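第四章 门口报警主机的安装与设防

本章讲 Rakel 门口主机怎么装、怎么设、怎么试。主机由 Stekovico 供货,门磁用的是 Ngubane 的型号,手机端叫 Jesis。三家的说明书各写各的,互相对不上的地方,以本章为准;本章没写到的,请先不要相信包装盒上的话。

盒子正面印着“全天候守护”。这套设备能做的事情其实很有限:门被打开时它会响,会往手机上发一条通知,会留一条记录。它拦不住人,也认不出人。一个按过门铃、被家里人请进来的熟面孔,在它看来和主人没有区别。装之前请把这一点和同住的人讲清楚,特别是白天独自在家的老人和帮工。

4.1 动手之前

1. 核对包装内容:主机、门磁、底座、电池、螺丝包、安装码卡片。安装码卡片很薄,容易和保修单粘在一起。

2. 把家里所有能从外面打开的门窗走一遍,包括厨房后门、阳台推拉门和平时堆着东西的储物间小窗。很多人只给大门装门磁,理由是“别处没人走”。入室的人未必同意这个判断。

3. 检查门框与门扇的间隙。门磁两半之间隔得太远会误报,贴得太紧则可能在门微微撬开时毫无反应。间隙不均匀的老门,请先修门。

4. 确认主机准备放的位置能收到家里的无线信号。站在那里用手机试一下视频,卡顿就换地方。

注意:不要把主机挂在进门第一眼看得到的位置。宣传图里它总是挂在玄关正中,好看,也方便别人一把扯下来。挂在走廊拐角以内,或者高过伸手可及的地方。

4.2 安装主机与门磁

1. 用螺丝固定底座。随附的双面胶只适合临时定位,夏天朝西的墙面上它会慢慢滑下来。

2. 打开电池仓,装入 2 节备用电池,再接电源。顺序反过来也能开机,但主机会把备用电池记成“未安装”,之后停电时不报低电量。

3. 门磁主体装在门框上,磁条装在门扇上,标线对标线。

4. 长按主机侧面的配对键,听到提示音后松手,然后把对应的门慢慢打开再关上。主机应当报出门的编号。

5. 给每扇门起名字。请用半夜被吵醒也看得懂的名字,例如“厨房后门”,不要用“区域甲”。

6. 每装完一扇门,重复上面的配对步骤。不要贪快一次全部通电,几只门磁同时应答时,主机有可能把名字挂错,事后查记录会很头疼。

小心:Stekovico 的说明书里写着“配对成功即表示安装合格”。配对成功只说明主机和门磁之间通上了话。门磁贴歪、贴反,照样可以配对成功。是否合格要看 4.5 节的试验结果。

4.3 设置密码与使用者

1. 在 Jesis 里选“新主机”,输入安装码。出厂安装码一律是 1173,卡片上印的也是它,隔壁家买的那台也是它。

2. 立即改掉安装码。应用会允许您跳过这一步,还会把“跳过”做得比“修改”更大更亮。请不要跳过。

3. 设置主密码。生日、门牌号、电话尾号都不要用。来家里做过事的人,多半都知道这几样。

4. 为每位同住者单独建一个使用者,各用各的密码。全家共用一个密码时,记录里只会看到“有人撤防”,出了事等于没有记录。

5. 给定期上门的人(送水、保洁、取送衣物)设限时密码,只在约好的时段内有效。限时密码最多可同时存 2 个,用完请删除。应用里的“自动过期”在我们手上的版本中有时不生效,到期以后请自己打开列表看一眼。

6. 设置胁迫密码。被人逼着撤防时输入它,警号会照常安静下来,同时向联系人发出求助。胁迫密码不要与主密码只差最后一位,紧张时手指会按错。

注意:胁迫求助发给您填写的联系人,并不会直接通到警方。包装盒上那枚盾形图案容易让人产生误会。要接入报警中心,须向当地有资质的机构另行申请。

4.4 进入延时与外出延时

延时是指开门之后、警号响起之前留给主人输密码的时间。出厂设定偏长,销售页面管这叫“从容”。延时越长,闯进来的人也越从容。

1. 在主机菜单中选“延时”,分别设置“进入”与“外出”。

2. 从门口走到主机,输一遍密码,记下所需时间,再稍微放宽一点,作为进入延时。

3. 后门与窗户的进入延时设为零。自己回家很少走窗户。

4. 夜间模式下,把大门的进入延时也设为零,并提醒晚归的人先打电话。 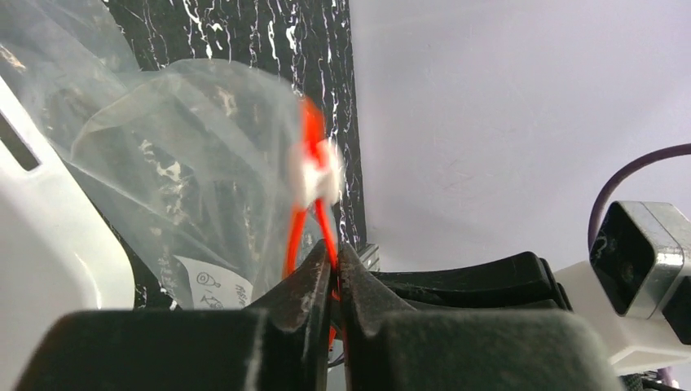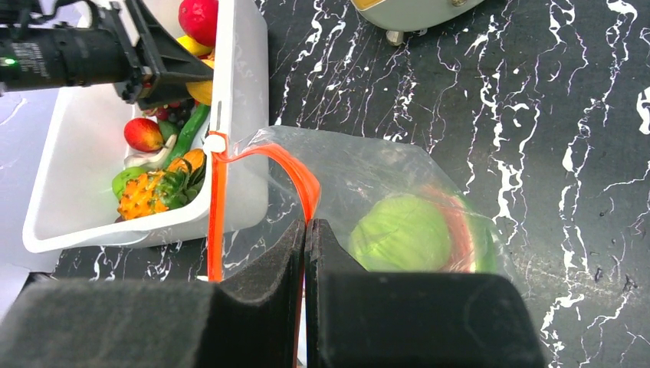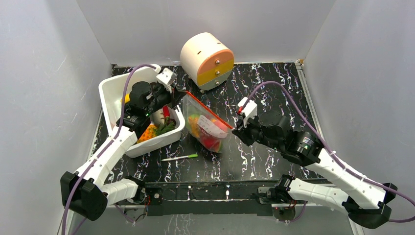 一位用户来信反对把夜间延时设为零,说自己试过,晚上倒垃圾忘了撤防,警号一响,整栋楼的人都站到了走廊里,此后邻居再听到这家的警号便不开门了。信里还问,既然大家都学会了不理它,这东西到底吓得住谁。

这个问题提得有道理。警号的用处有一大半要靠听见的人愿意看一眼,误报多了,这一半就没有了。我们仍然建议夜间设为零,同时请做下面几件事:

1. 在门内侧贴一张撤防提醒,高度与视线齐平。

2. 打开“开门前提示音”。设防状态下有人从里面靠近大门,主机会轻响一声。此功能依靠主机自带的感应,隔着拐角时不灵,装好后请自己走几遍。

3. 和相邻的住户说好,真有情况时您会怎样联系,误报时又会怎样告知。

4. 如果一段时间内仍然频繁误报,先查门磁间隙,再查电池。Jesis 会建议您调低灵敏度,这样做误报确实会少,该报的也会跟着少。

4.5 试验

没有做过试验的系统,请当作没有装。

1. 通知家里人和邻居,接下来会有警号声。

2. 设防,等待外出延时结束。

3. 从外面正常打开大门,不输密码,听警号是否响起,看手机是否收到通知。门名必须正确。

4. 撤防后,对每一扇装了门磁的门窗重复一遍。不要只试大门。

5. 拔掉电源,只靠备用电池再试一次。

6. 关掉家里的无线网络,再试一次。此时警号应当会响,手机收不到通知。早期版本的应用在这种情况下仍显示“一切正常”,新版改成了灰色图标,颜色很淡,请留心辨认。

7. 事先告诉联系人,然后输入胁迫密码,请对方确认收到求助。只看自己手机上的“已发送”不算数。

8. 查看记录。每次试验都应当有对应的条目,包括门名、使用者和时间。缺了任何一条,回到 4.2 节重新配对。

小心:警号在近处很响。试验时请勿把耳朵贴近主机,也不要让小孩抱着它。

4.6 日常使用中的几点说明

白天家里有人时,多数住户不设防,而不少入室案件偏偏发生在有人应门的时候。设备在这种场合帮不上忙,靠的是门链、猫眼和一点疑心。来人自称维修、收费或送货,先隔着门问清单位,再用自己查到的号码核实;对方递进来的名片上的号码不能用来核实对方自己。熟人带来生面孔,也照此办理。

主机旁边的紧急按钮需要按住 2 秒才会触发。请让每一位同住者亲手试一次,并确认坐着轮椅或弯着腰的人也够得着。如果够不着,请加装便携按钮,挂在身上才有意义,收在抽屉里没有用。

记录默认存放在主机内,写满以后从最早的开始覆盖。Jesis 提供付费的云端保存,介绍里说这样“证据永不丢失”。我们没有看到任何条款为这句话负责。无论是否付费,都请定期自行导出。发生入室事件后,先确认人身安全,再报警;等候期间不要清空记录,不要重启主机,也不要为了查看而反复撤防设防,每次操作都会往记录里再添一条。

搬家或更换帮工时,请逐一核对使用者列表,修改主密码,收回钥匙。换锁芯比换主机便宜,常常也更管用。

保险方面,有的经销商会说装了这套设备就能减保费。请向自己的保险公司索要书面答复,并问清楚出险时要不要提供设防记录。口头答应的优惠,理赔时很难找到说过这话的人。

下一章:更换电池与恢复出厂设置

最后更新:12月
联系我们 | 版权所有 Stekovico 用户文档组 | 返回页首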